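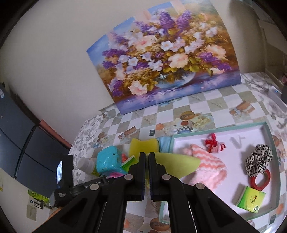
Page 3 of 7

HASTSIDE COMMUNITY KITCHEN
Monthly hygiene and safety check — March
Checked by: Atieno Mussa
Walked round with: Kibet Tanui (kitchen lead)

1. Hand sink: soap, paper towels, hot water
Pass. Towel holder is stiff and needs two hands. Kibet will oil the hinge.

2. Walk-in cooler, door seal and log
Needs work. Seal is split at the bottom corner. Log was filled in every morning but three evening readings are missing. Dadilano has been called about the seal, job 714.

3. Sponges and cloths
Needs work. Sponges are to be thrown out at the end of each day, and cloths go in the wash bag. Keep them off tables where food is served. Light blue cloths are for tables only, as on the color chart by the door.

4. Table covers
Pass. Wipe down between sittings, including the underside of the hem.

5. Sanitizer strength
Pass. Test strips expire in two months. Erick Lukumay to reorder.

6. Dish machine, final rinse
Fail at first reading, 122 on the dial with the heater switched off at the wall. Chinyere Aliyu turned it on and we read it again before lunch — fine the second time. Please tape over that switch.

7. Floor drains
Pass. Grate by the prep sink rocks when stepped on. Not a trip hazard yet.

8. Fire blanket and extinguisher
Pass. Tag is current. A flour bin had been parked in front of the extinguisher and was moved while I was there.

9. Dry store
Pass. Open rice needs a lid and a date. Same comment as last month.

Items 2 and 3 will be looked at again on the next visit. Send the signed copy to Elibariki Kinyua at the Jivevcombe office.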